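# About Vistum

Vistum is a small company in Skistunby that works on one question: can a machine do the ordinary chores in a home yet? Our short answer is some of them, some of the time. We write down which ones, and we publish the list whether it looks good for us or not.

Ronja Torvik started the company after years of fitting kitchens. She had been promised a robot that could put away dishes for most of her working life and wanted to know what was holding it up.

Most of our work is done in simulation. A simulated home can be reset in a moment, and a dropped egg costs nothing. Our main test home is called Revden. It has a kitchen counter, a bed, doors that swing and plenty of furniture that gets in the way.

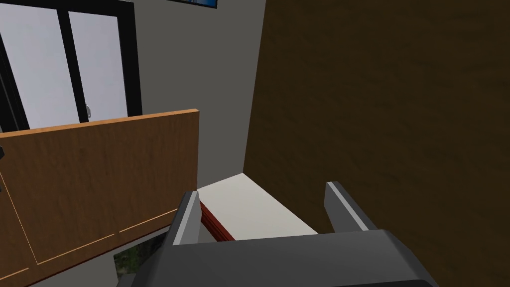

**WHAT WE TEST: TIGHT SPACES**

Getting two fingers in between pieces of furniture is still hard work for a robot. A person reaches past a cabinet door without thinking. A machine has to know where the panel is, where its own knuckles are, and how far it can turn before it hits something. Last round we ran 3,946 reaching trials, and 597 of them ended with the gripper touching something it shouldn't have. We count every touch as a failure, even a light one.

Kitchen work is the other half. The Halvorsen list, named after the street our first office was on, has 9 chores. Clearing a counter is on it, and so is moving food without crushing it. Bread, eggs, fruit and leafy greens all need a different grip – and a knife lying among them changes how the arm should move. We ask for 80 clean runs in a row before we call a chore done. So far wiping a flat surface has passed. Clearing a mixed counter has not.
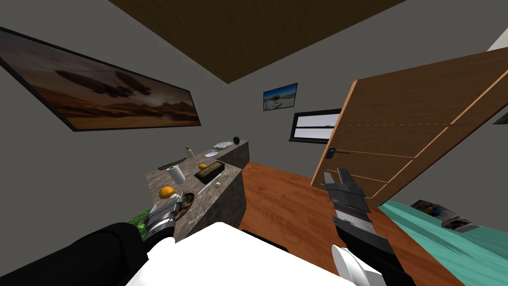 Oskar wrote to us in June that he would settle for a robot that was slow, as long as he could leave the room while it worked. He asked why we bother timing the runs at all. We time them for our own records, but speed has no part in the pass mark. Leaving the room is a fair test, and we don't think any system we have tried is ready for it.

## Working with us

We take on outside systems for testing twice a year. Results go to the maker first and then onto our public list. Visitors are welcome at the Skistunby office – please write ahead so that someone is free to show you the current runs.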